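Grurent – progress report to the Handon fund, second period

Quick one this time, sorry, the compute bill and the report fell due the same Monday. Numbers first, then problems, then what we want to change. Anything not mentioned is on plan.

Short version: the enzyme stability model works on families it has seen. Not good enough yet on families it hasn't. Lab testing is behind.

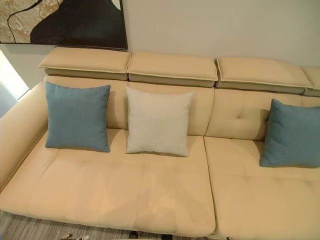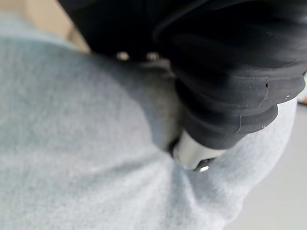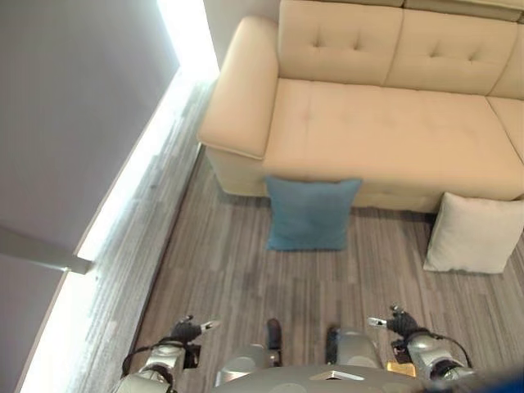
Cream leather sofa (first and third), gray fuzzy fabric (second).

Data

Training set now stands at 1,252 measured variants, all with melting temperatures. Of these 970 came from the Gronow archive after cleanup. The rest we pulled by hand from older papers, slow going, units all over the place. Duplicates removed. A few entries had the wild type listed as the mutant – fixed, but it cost us a week and we had to retrain.

License for the Gronow data is signed. Covers publication of the model, does not cover handing out the raw table. Please note for your own data policy people.

Model

Ranking of variants inside a known family is good and steady from run to run. Across families it drops off, badly for the small ones. We suspect the split we used in the first period was too kind, close relatives on both sides of it. New split is stricter. Scores went down, as expected, and we would rather report the lower ones from now on. The first-period figures should not be quoted any more.

Structure input: tried with and without predicted structures. Small gain, large cost. Off by default for now, will revisit once the batch code is faster.

Lab

Ustitness agreed to make and test 23 predicted variants. 19 are back. The other four did not express in the first host and are being redone in a second one, results hoped for in April. Of the ones we have, the top of our ranking mostly held, the middle is close to noise. Full table goes in the annex when the last four are in. No point sending it twice.

One delay was ours – the order sheet went out with an old numbering of the residues. Caught before synthesis but only just. There is now a check script that compares every sequnce against the reference before anything leaves.

Spending

Compute over, travel under, total within budget. We would like to move the unused travel money to compute. Form attached, needs a signature from your side.

Next period

Finish the four. Second round with Ustitness, smaller and aimed at the weak families. Uncertainty estimates, which the lab has asked for twice now. Draft of the methods paper, internal only at first.

Still open from last time: who hosts the web version after the grant ends. We can keep it up for a year on our own server, after that we dont know. Would like to talk about this before the next payment, a call is fine, mornings are best.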